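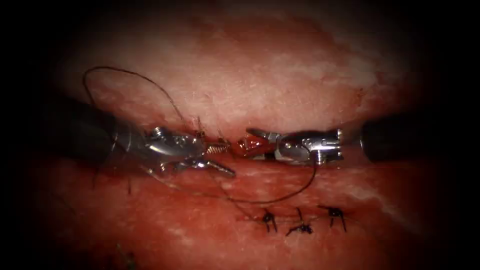
Figure 1. Left and right robotic instruments over the tissue, with the suture thread looped between them.

Fledora Suturing Stills: README

Maintained by Rhea Quiambao and Bahman Babaei
Last revised November 2018

What is in the set

Fledora is a set of 599 color stills of suturing on soft tissue. It was put together for people who study thread handling: where the thread lies, how much slack there is, and how close the jaws are to the edges of a gap in the tissue. Each still has one row in threads.csv and one outline file in the folder named outlines.

The stills come from 14 sessions. File names start with the session number, followed by a running number within the session. Gaps in the running numbers are normal. We dropped stills where smoke or fluid covered the view.

What is labeled

Thread. One open line per visible stretch. If the thread passes under tissue or behind a jaw, the line stops and a new one starts on the other side. Do not join them.

Tissue gap. A closed outline along both edges. Shadow inside the gap counts as gap.

Jaws. A closed outline for each pair, from the tips back to the wrist. Film on the tips is part of the jaw. The shaft is not outlined.

Small metal pieces. Anything metallic near the gap that is not part of an instrument gets a single point and the tag "small_metal". Figure 1 has one of these, the coiled piece with the faint gold sheen between the two pairs of jaws. We do not tag what such pieces are for.

Thread color is recorded as dark, light or unclear. Bright highlights on moist tissue can look like light thread, so check the outline before trusting that column.

Splits

567 stills have thread outlines. The other 32 have jaw and gap outlines only and are listed in no_thread.txt. We suggest holding out whole sessions for testing, as neighboring stills look very much alike.

Known problems

Bahman redrew 69 thread outlines in June after we found that the first pass cut corners on tight loops. The old versions are in outlines_old.

The dark border is left in. Cropping it shifts every point, and the Grokimgate viewer does not correct for that.

Tissue type is not recorded for sessions 3 and 8.

Use

Free for teaching and research. Please do not repost single stills without this file. Send corrections to Rhea with the file name and the row number.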